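4.2 Comparing the two finger sets on mugs

I wanted a task where the fingers matter more than the arm, and mugs turned out to be a good pick. They're slick, the handle is never where you'd like it, and you can grab one by the wall, the rim or the handle. So I ran the Salby fingers (long and tapered) against the stock Melnyk pads, same arm, same controller, with the wrist camera left in place for both. Figure 4 has views from that camera. 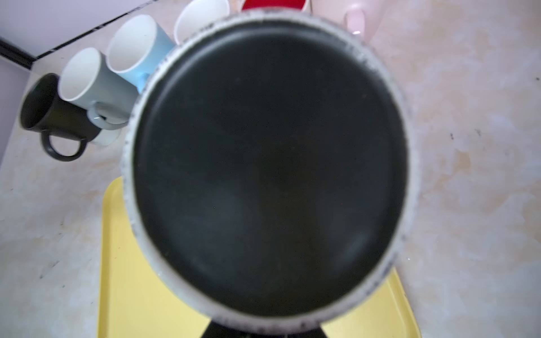
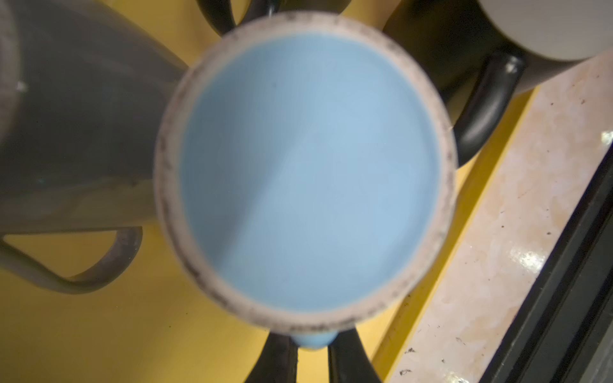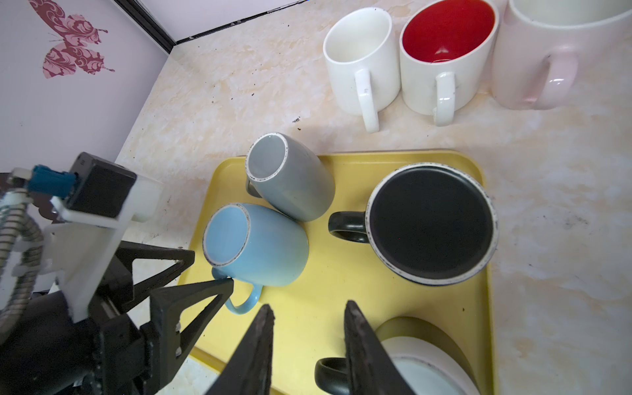
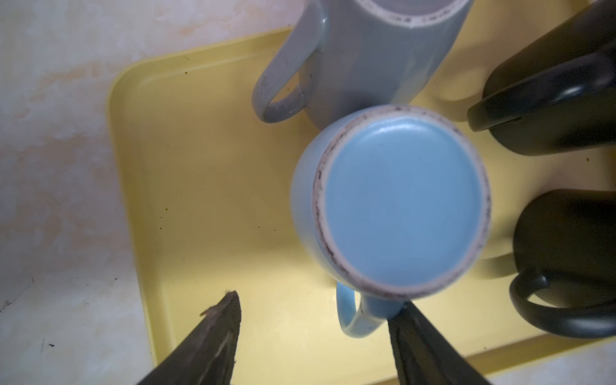 Figure 4. Wrist camera views from the mug task, all with the yellow tray. The first is a close view of a dark, round interior; the second looks straight down on a light blue interior; the third and fourth have both fingertips in view.

We did 200 grasp attempts, split evenly between the 2 finger sets. Maxine Paewai reset the mugs between attempts and kept the log, and I ran the controller and mostly stayed out of her way. I scored a grasp as good if the mug cleared the tray and stayed put for four seconds. A mug that swung on its handle still counted, which was generous of me, but I was generous to both sets.

The tapered fingers did better whenever mugs were packed close together. A narrow tip can slide down between two walls where a wide pad just bumps the neighbor and shoves it across the tray. Handles were their other strong point. In the last view of Figure 4 the blue mug's handle sits between the fingertips, and that's the approach I'd pick every time if the planner would let me. The pads won on upside-down mugs taken by the wall — more contact, less twisting — and I'd still reach for them if every mug stood alone.

The camera was its own headache. When it gets really close, one rim can fill most of the view, as in the first two images, and the Prurnex pose estimator doesn't have much left to work with. I ended up freezing the pose estimate for the last part of the approach and letting the arm go in blind. It's crude, but I used it for both finger sets, so the comparison is fair. A second camera off to the side would be my first change, and Festura's bracket has a spare mount for one. I haven't tried it yet.

Contact: Maxine Paewai, Festura | © Festura | Back to top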